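Hellby Knitting and Fiber Guild
Minutes of the July general meeting 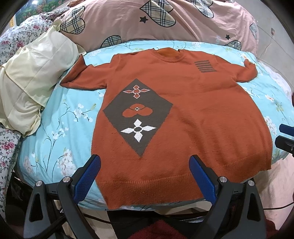
The meeting opened at 6:35 p.m. in the upstairs room of the Pitell branch library, with Feven Beyene in the chair. The June minutes were approved with one correction: the dye workshop runs until 4 p.m., and the minutes had it ending at 3. The first item was the pattern for the winter class. Members had been asked to choose between a plain raglan and a pullover with a large knitted design on the front. The pullover is rust-orange with a round ribbed collar and a dark brown-gray diamond panel set to one side of the chest, with three motifs inside it. Several members liked it but thought the panel was too much for a class with beginners. Others said the beginners could leave out the motifs and knit the diamond plain. The vote was 14 to 9 in favor of the pullover, with the plain diamond as an option. The chart will be redrawn at a larger size, as last year's was hard to read.

Money
The balance at the end of June was $2,576. The balance at the end of May was $2,407. Most of the increase came from the yarn swap table at the street fair. The two outstanding bills are the library room fee and the repair of the drum carder. Both will be paid this month. A member asked whether the carder repair was covered by the deposit from the last borrower. It was not, as the worn belt was put down to ordinary use. Dues stay the same for the coming year.

Equipment lending
The drum carder is expected back from repair before the August meeting. There is a waiting list of four for it. The small table loom came back without its second shuttle, and the borrower is looking for it. It was agreed that the lending sheet will list the parts of each item, and that the borrower and the person handing over the item will both initial it. The ball winder stays at the library in the locked cabinet and may be used during open knitting hours without signing it out. The swift goes with it.

Yarn order
The group order from Admasu will close at the end of the month. Orders are in full bags only, ten skeins to a bag, and members who want less should find someone to split with before sending in the form. The worsted weight has gone up in price since the spring order. The fingering weight has not. Admasu has dropped two of the greens and the pale gray, so anyone partway through a project in those colors should check the leftover box first. Dye lots can't be held from one order to the next.

There was some discussion of switching to Breltisance for the class yarn. Breltisance offers a better price on cones, but the yarn has spinning oil in it and has to be washed before the gauge can be measured properly. Members who had used it said it softens a good deal in the wash and that swatches grew in width. It was decided to stay with Admasu for the class and to buy one cone from Breltisance for testing. Swatches will be knit on three needle sizes, washed, and brought to the August meeting with the before and after measurements pinned to them.

Care of knitted items
This item was held over from June. The handout given to new members still says to hang sweaters to dry, and this will be changed. The new wording is: "Press the water out in a towel, lay the sweater flat, and turn it once the top side is dry. Do not wring it." A line on moths will be added. Feven will send the revised handout to the library for printing, double-sided, on the cream paper if there is any left.

Blanket squares
The shelter has asked for squares at eight inches. A good number of those turned in so far measure closer to seven and will need a border. Machine-washable yarn only. Joining will be done at open knitting hours, using mattress stitch so that the seams match.

Other business
The library has asked that chairs be stacked no more than five high. The upstairs room is booked by another group in September, and we will meet in the ground floor reading room that month, starting half an hour later than usual. A request for a sock heel session was noted, and a member will bring samples of the short-row and flap heels to the next meeting.

The meeting closed at 8:10 p.m.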